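Home Rooms Checklists Storage Archive Contact

Room check with comments: the Osenance, back room (purple walls)

Checked by Florian Delaunay, February, start of the afternoon

I do this walk-through twice a year and I always write too much in the comments column, sorry in advance! Same marking as before: OK, FIX SOON or FIX NOW. If you just want the short version, read the marks and skip my rambling.

1. Door opens and closes freely: OK
Swings nicely, no rubbing on the floor. I leaned on it from both sides and nothing creaked except me.

2. Door hardware tight: OK
There's the deadbolt and the round knob under it. I gave both a good wiggle. The deadbolt turns without a fight now (last winter you needed two hands and some language), so whatever got sprayed in there did the trick.

3. Light switch: OK
Single toggle on the purple wall, between the door and the cabinet. Plate sits flat, no cracks, no buzzing when I flipped it. I flipped it 10 times, which is more than the form asks for, but I like to be sure.

4. Tall cabinet stands steady: FIX SOON
It doesn't rock when everything is shut. With a full drawer out I'd be happier if it had a strap to the wall, and we still don't have one. Georgiev sells a kit that should fit, part 3045 in their catalog, and I've put it on the shopping list for the second time. Please somebody order it before I write this a third time.
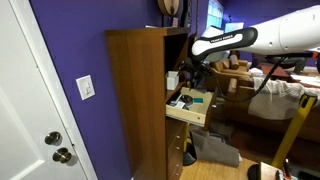
Anyway, until the strap is up, one drawer open at a time. I know it's a pain when you're hunting for something and you want to pull them all out and stare (I do it at home too), but all that weight hanging off the front is how a tall cabinet ends up on somebody's toes.

5. Drawers slide and stop properly: OK, mostly
The top one comes all the way out and holds. The lower ones are fine, a bit stiff going back in. A rub of candle wax on the runners will sort it, I'll bring a stub next time.

6. Knobs on drawers: OK
All tight. I had my screwdriver out and ready and hardly got to use it!

7. Open shelf, nothing heavy up high: OK
Only the white box lives up there and I'm fine with that. Keep it to light stuff. The big Floter binders used to be on that shelf and I never liked it, they're down in the Prollinden storeroom now and they can stay there.

8. Contents of top drawer: FIX SOON
My usual grumble. This is the drawer where everything goes when you don't know where it goes. Cables should be coiled and tied one by one, and anything electronic should have its own corner so cords don't get yanked along with it. Cards and papers in an envelope, please. I had a budget of 400 minutes for the whole building and I could have spent half of it in here.

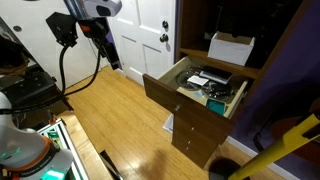
Item 8: top drawer open, black cables in a tangle.

9. Floor clear of trip and slip hazards: FIX NOW
One sheet of white paper on the floorboards under the open drawer. Tiny thing, I know, but paper on a shiny hardwood floor is like a banana peel if you're in socks. Pick it up when you spot it, don't step around it.

10. Floor surface: OK
Boards are in lovely shape. They do throw back a lot of glare from the overhead lights, so a loose screw or a dropped pin is easy to miss. Crouch down and look along the boards when you sweep.

11. Baseboard and wall: OK
White baseboard is firm along the purple wall, no gaps I could get a fingernail into. If anyone wants to touch up the purple, the leftover can is marked 493 on the lid, stir it for ages first.

Left to do: strap kit, candle wax, cable ties for the top drawer. I'll bring the ties and the wax, the kit needs ordering.

Florian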